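Provley Adult Reading Room
Progress report to the Espinoza Fund, second period
11/12/2019

This covers the period from July to the end of last month. The financial sheet went to your office separately, in the format you asked for, after two attempts in formats you did not.

Enrollment first, as your form puts it first. We had 78 learners on the books when the period closed, against a target of 60 that we set ourselves in a gloomy mood. Between them they came to 563 tutoring sessions. We had scheduled 820. The gap is mostly shift work: Suminik, the packing plant where many of our learners are employed, moved to rotating weeks in August and posted its schedules on Friday for the following Monday. Our own timetable was printed in July on very nice card.

We have stopped printing it. Learners now book a week at a time by text message, and tutors see the list each morning. No-shows fell once this started. Complaints about text messages rose, chiefly among the tutors.
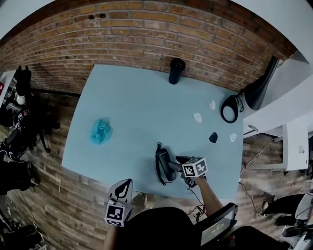 Spelling remains the thing learners ask for most and the thing our curriculum covers least. The Trendine workbooks we bought with the first payment are sound on reading comprehension, but they treat spelling as something that will arrive on its own, like weather. Two of our tutors have been writing their own word lists, starting with names of things a person can look at without leaving the chair. From the brick wall and the lamp you get "brick," "mortar" and "shade," and a coiled cable is worth a good ten minutes on what the letter "i" is doing after an "o." The lists are uneven in quality and very popular. We would like to move $517 from the workbook line to pay for having them edited and bound, and ask for your approval in writing.

The evening group has been harder. It was meant to be a book group for learners past the first level. It read one and a half books. The first was a short mystery and went well. The second was chosen by vote, and the winning title proved to be 400 pages long, a fact the voters learned when the copies came. Members have since been reading the local paper and arguing about the parking rules, and attendance has doubled. We are calling this a current affairs strand for the purposes of section 4.

Tutor training took place as planned, apart from the second session, which was moved twice. Eleven new tutors finished and nine are still with us. One of the other two went back to school full time, and the other found that evenings were not for her.

You asked in your last letter about our waiting list. There are 14 people on it, nearly all wanting Saturday mornings. We have the room on Saturdays but not the tutors, and will be asking for extra tutor hours in the next application.

Still open at the time of writing: the revised budget, your answer on the $517, and the sign for the front door, which came back from the printer with "Reading" spelled wrong. It is being redone at their expense.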